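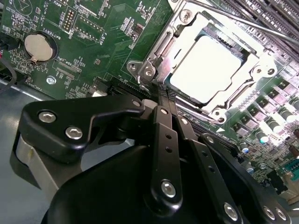 Seating a Processor, and Everything That Touches It
Handout for the bench half of the Server Hardware course, Clillthorpe site

Okay, so the slides covered what a CPU does. This handout covers how you put one into a board without ruining either of them, and I wrote it mostly from the questions I get asked at the bench. Bring it with you on 22nd July, and please write on it! Mine is covered in pencil.

Names for the parts

I'm picky about these words, and so is the written test in September, so let's get them straight.

The socket is the part on the motherboard where the processor sits. On the boards we use, the contacts are in the socket (a field of tiny bent springs), and the underside of the processor has flat gold pads. That arrangement is called LGA, for land grid array. The older style, with the pins on the chip, is PGA. If you've built a home PC from a while back you may have the PGA habit of checking the chip for bent pins. With LGA you check the socket.

The retention frame, or load plate if you're reading an Intel-style manual, is the stamped steel piece that goes over the processor and holds it down by its edges. The middle is open so the heat spreader pokes through and can meet the heatsink.

The retention lever is the long steel arm that puts the pressure on. Some server sockets have one lever, some have two, and some do the whole thing with screws. Read the label on the board before you start guessing.

The heat spreader is the metal lid on the processor. People call it "the chip" and I do too when I'm talking fast, but the silicon is underneath. A clean one throws back so much light under a bench lamp that you can't read the markings, so write the part number on your sheet before you install anything. Tilt the lamp away if it bugs you.

Before you open the socket

Power cord out, both cords if the chassis has a pair of supplies. Hold the power button down for a few seconds to drain what's left. Wrist strap on and clipped to bare metal. I know, I know, you've built three gaming rigs on a bedroom carpet and never zapped a thing. Strap on.

Clear a space beside the board for the processor tray and the socket cover. The Hajdu trays in the gray cabinet have a lid that snaps shut, and I like those best. The Warnitz ones are fine but they slide all over the mat, so put a bit of tape under them.

Also look up your memory slots now. They run in a row close beside the socket on a lot of server boards, and that's where knuckles and heatsink fins end up. If modules are already in, you can leave them, but know where they are. I chipped a slot latch once by coming in too low with a heatsink and I still think about it.

Opening up

Push the lever down and slightly away from the socket until it clears its hook, then let it come up slowly with your finger on it. It's sprung harder than you'd expect. Don't let it fly.

With the lever up, lift the frame by its tab. It swings on its hinge and should stay open without you holding it. If it won't lift, stop and look for a second lever. Please don't pry at it with a screwdriver.

Now look straight down at the contacts, then from a low angle with the lamp off to one side. You want an even shimmer across the whole field. One contact out of line shows up as a dark or bright dot in the pattern. If you see one, call me over before you go any further, and no, you won't be in trouble.

The boards in this course have a Vollau practice socket with 3,253 contacts. You are not expected to inspect them one at a time.

Placing the processor

Hold it by the edges. Find the small triangle on one corner of the processor and the matching mark on the socket, and check the notches along the sides too. Lower it level, straight down, and let go. Zero pushing. It should sit flat by its own weight, and if it rocks or one corner stands proud, lift it straight back up and check the triangle again.

Dropping it from even a tiny height is the classic mistake in this lab. Dragging it sideways to "find" the notches is the other one, and that's worse, as it combs the contacts over like grass.

Close the frame, then bring the lever down and tuck it under its hook. It takes real force and it may creak a bit. The first time you hear that, your stomach will drop. A level processor and a creak is normal. A tilted processor and a creak is an expensive afternoon, so look before you push.

The screws around the frame are there to anchor the socket hardware to the board. They are not part of installing a processor on this style of socket, and I'd like them left alone. Somebody tightens them "just in case" every term.

Paste and heatsink

Keep this short in your notes: clean lid, one modest blob of paste in the middle, heatsink straight down, screws in a cross pattern a couple of turns at a time until they stop. Wipe the lid with a lint-free cloth and alcohol first, even if it looks spotless. Fingerprints count as dirt.

If you have to lift the heatsink again for any reason, clean off both sides and start over with fresh paste. Smearing the old stuff back together traps air.

Taking it out again

Same steps backward, with one extra caution. Warm the machine up for a few minutes before you pull a heatsink that's been on for a long time, then power down, unplug, and twist it gently before lifting. Once the processor is out, it goes in the tray, lid on, and the plastic cover goes back over the socket right away. An open socket collects dust, hair and, one memorable time, a crumb of granola bar.

What to hand in

Your sheet should have the part number, a note on the state of the contacts, which corner the triangle was on, and anything that felt odd. The bench exercise is worth 9 points and the contact check is 2 of those. Write in full sentences where you can, and keep the whole thing under 200 words.

Spare cloths are in the second drawer. Paste is in the top one, and please put the cap back on.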